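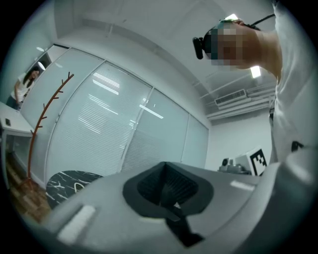
Mivus has released version 2 of Brurnoris, its open tool for turning recordings from hand-held grippers into paths that a robot arm can follow. The update, dated 2020-08-11, replaces the part of the software that works out where the gripper was at each moment. Version 1 relied almost wholly on natural features such as edges and corners, and it often lost its place in plain rooms with white walls and reflective glass. The new one also looks for square printed markers, and a single black-and-white board stood upright near the back wall of a room, well behind the gripper, can now serve as the fixed point for a whole recording. Boards lying flat or tilted on a table are accepted too, as long as all four corners are in view for part of the time.

The change has been in testing since June at the Kļaviņa workshop in Madmont. Mivus says the test set came to 1,000 recordings, most of them short table-top tasks: picking up a cup, moving it, putting it down again. With version 1, the software gave up on 152 of them. With version 2 it gave up on 23. The company puts most of the remaining failures down to fast turns of the wrist, where the picture blurs and the motion sensor is left to fill in the gap.

Ceiling lights were the other problem. Their reflections slide across glass and glossy plastic as the gripper moves, and the old tracker took them for solid points in the room. Brurnoris now drops any point that moves in a way a fixed object could not. It also masks out the body of the gripper itself, which takes up a large part of every picture, and people who come close to the lens. 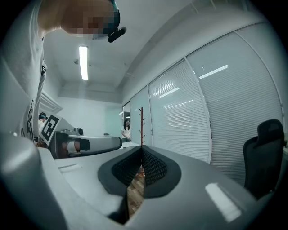 One tester wrote on the project's mailing list that the masking had made more difference than the markers, and asked for a way to draw the mask by hand for grippers with an unusual shell. The same message complained that processing was slower than before on an ordinary office computer — a long recording that used to finish over lunch now took most of the afternoon. Mivus replied that hand-drawn masks were planned and that the speed would be looked at in the next update.

Planning is largely unchanged in this release. The software still checks each path against the reach of the chosen arm and marks the stretches it could not follow, though these now appear on the timeline instead of in a separate log. Recordings with two grippers in use are handled as a pair, and both paths are given in the same frame of reference if each gripper has seen the same marker.

Files made with version 1 can be opened in version 2 but need to be tracked again before they are exported. The marker sheets are supplied as print files with the download, and Mivus advises mounting them on stiff board.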